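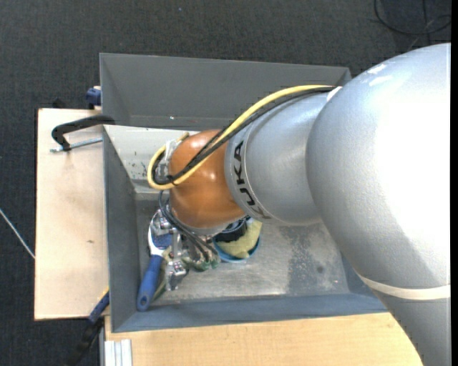
Tatier Family Archive, version 9

I bought Tatier in January to sort out two boxes of papers and photographs that came from my grandmother's house. Most of it concerns one mill village and the families who lived there between about the turn of the century and the Second World War. I had been keeping notes in a word processor, and it had become hard to find anything.

The program costs $60, paid once. There is a yearly plan as well, but it only adds online backup and I didn't take it. Installation was simple. The first start asks you to create a "place" or a "person," and I would suggest starting with a place if your interest is local history. Streets, shops, chapels and schools can all hang off it, and people can be attached to any of them later.

I entered 353 items over the winter. These were letters, rent books, school certificates, funeral cards and a lot of unlabeled snapshots. Typing in a letter takes as long as it takes anywhere, but the date field is better than most. It accepts "spring 1921" or "before the strike" and still sorts the entry in a sensible spot. My old program, Grellach, forced me to pick a day, and I ended up with dozens of letters dated the first of January that were nothing of the kind.

Searching is fast. Typing a surname brings up spelling variants, which matters when the same family signs itself three ways in one rent book. You can turn this off. I did for one common name, because it pulled in half the village.

The map is the weak part. You can lay an old street plan over a modern one, but lining them up means dragging the corners by hand, and the plan slipped twice after I had saved it. I gave up and kept my paper copy.

Importing from Grellach worked for the text. Captions came across, but photo albums did not, and I had to rebuild those in an evening. If you use Beyene, the manual says albums do transfer. I haven't tried it.

The blog export was the feature I wanted most. It turns an entry into a page with its sources at the bottom, ready to paste. Line breaks in poems and hymn sheets get lost — fix those before posting. Long pages with more than 30 photographs were slow to build on my laptop, an older Aveo.

Help by email took two days and answered the question I asked.

Four stars out of five. I'd buy it again for the date field and the search. Anyone who works mainly from maps should try the free trial first and test that part with their own plans.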